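双腕ロボットキットを一緒に触ってくれる人、募集します

どうも、募集担当です。硬い求人票を書こうとして三行で飽きたので、いつもの調子でいきます。

うちはPrornden(プロルンデン)という小さな会社で、卓上サイズの双腕ロボットキット「Vamen」を作って売っています。アーム2本、グリッパー、手首カメラ、それを載せるフレームと操作ソフトがひとまとめになっていて、大学の研究室とか、自動化をこれから試してみたい工場さんとか、そういうところに届けている製品です。私はもともとサポート窓口の人間で、去年からこのキットの評価係も兼ねています。

で、今回探しているのは「Vamen評価オペレーター」。ひらたく言うと、キットを実際に動かして、ここが使いやすい、ここがイライラする、と教えてくれる人です。募集は5名。7月スタートの短期のお仕事です。

仕事の中身をもう少し。

操作は手元のリーダーアームを握ってやります。自分の手を動かすと、ブースの中のアームがついてくる仕組みです。キーボードでカチャカチャ座標を打つ作業はありません。課題は日によって変わりますが、いまメインでやっているのはプラスチックのコップとトレイを使ったもの。コップをつかむ、運ぶ、置く。文字にするとそれだけなんですが、これがなかなか奥が深い! 透明なコップは手首カメラだと輪郭が見えにくいし、表面がツルッとしたのとデコボコしたのでは指の当て方も変わってきます。私は初日、同じコップを何度も倒して、隣の席の先輩に無言でお茶を出されました。 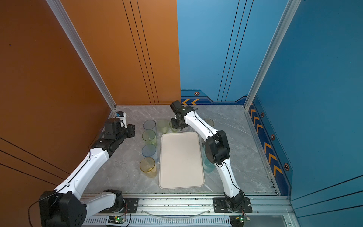
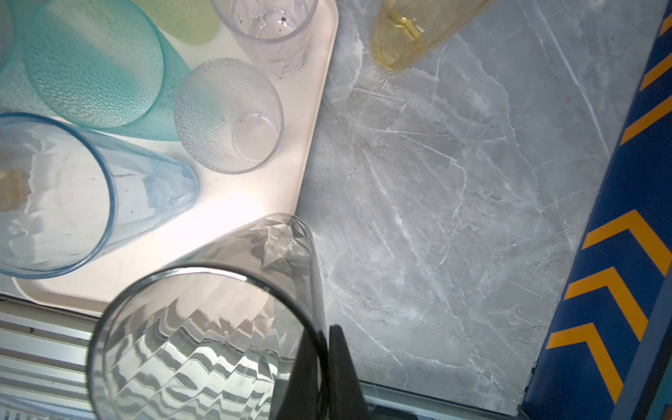 コップ課題の作業ブース。1枚目はブース全体、2枚目は手首カメラから見たところ

1回のセッションは20分で、終わるたびに短いメモを書いてもらいます。「右の指がどこに当たっているのか分からなかった」「アームを引くときに肘が気になった」くらいの粒度で十分です。立派なレポートはいりません(私が読み切れないので)。むしろ、やっている最中にぽろっと出る「え、そっち行くの?」みたいなひとことがほしい。開発チームは毎日触っているぶん、変な動きにも手が慣れてしまっていて、初めての人がどこでつまずくかが見えなくなっているんです。

いただいたメモは私がまとめて、開発責任者のRianne Van Heckeに渡します。Rianneはメモを本当に全部読む人で、気になるところがあると席まで来て「もう一回やってみて」と言います。怒っているわけではないので、そこは安心してください。前回の評価では、グリッパーの握り込みが急すぎるという声がいくつも出て、次のソフト更新で閉じる速さを調整できるようになりました。自分の書いた一行が製品に入るの、けっこう嬉しいものですよ。

あと、操作ソフトの「James」についても意見を集めています。カメラ映像の切り替えと記録の開始・停止をやるソフトなのですが、正直、ボタンの並びには改善の余地がたっぷりあります。どこが分かりにくいか、遠慮なくどうぞ。作った本人が隣で聞いていることもありますけど、気にせず言ってください。

こんな人に来てほしいです

ロボットの経験はまったく問いません。前回来てくれた方は、元パン屋さん、学生さん、子育てが一段落した方といった感じでした。プログラミングもしません。手先を使うのがわりと好きで、同じ作業を何度かくり返しても機嫌よくいられる方だと、たぶん楽しめます。クレーンゲームについお金を使ってしまうタイプの方、素質があります。左利きの方も歓迎です。リーダーアームの握りが左利きの方にどう感じられるか、まだあまり声が集まっていないので、ぜひ知りたいところです。

ひとつだけお願いしたいのは、分からないときに黙って頑張りすぎないこと。動きがおかしいなと思ったら、手元の停止ボタンを押して呼んでください。押しても誰も困りません。どんどん押してもらって大丈夫です。

条件まわり

勤務地:Dusberg(ドゥスベルク)の当社評価ルーム
報酬:1時間 3000円、交通費は別途支給
時間:1日3時間、午前か午後を選べます
日数:期間中に合計16回。都合の悪い日は相談してください
使用言語:日本語でOK。Rianneとのやりとりは私が通訳します
服装:自由。袖がひらひらしない服だと操作しやすいです
必要なもの:特になし。飲みものはこちらにあります(ブースの近くには持ち込まないでくださいね)

初日は説明と練習だけで、記録は取りません。リーダーアームの握り方から順番にやるので、説明書の予習も不要です。というか、説明書を読まずにどこまで分かるかも見たいので、できれば読まないで来てください。練習の日もちゃんと報酬は出ます。

セッション中は、アームの動きと操作画面、カメラ映像を記録します。ご本人の顔は撮りません。記録は製品の改善のために社内で使います。くわしい取り扱いは面談のときに書面でお渡しするので、読んでから参加するかどうか決めてもらえれば大丈夫です。

応募の方法

このページの応募フォームから、お名前、連絡のつくメールアドレス、午前と午後のどちらが希望か、それと簡単な自己紹介を送ってください。履歴書はいりません。自己紹介は二、三行で十分ですが、最近イライラした家電や道具の話を書いてくれると、私が喜びます。どこにどう腹が立ったのか、細かければ細かいほどいいです。

書類で気になった方には、オンラインで短くお話しする時間をもらって、そのあと結果をメールでお知らせします。質問だけの連絡も歓迎です。「不器用なんですが大丈夫ですか」は毎回いただくので先に答えておくと、大丈夫です。不器用な人が使えるキットにしたいので!

掲載日:2020年5月10日
Prornden Vamen評価チーム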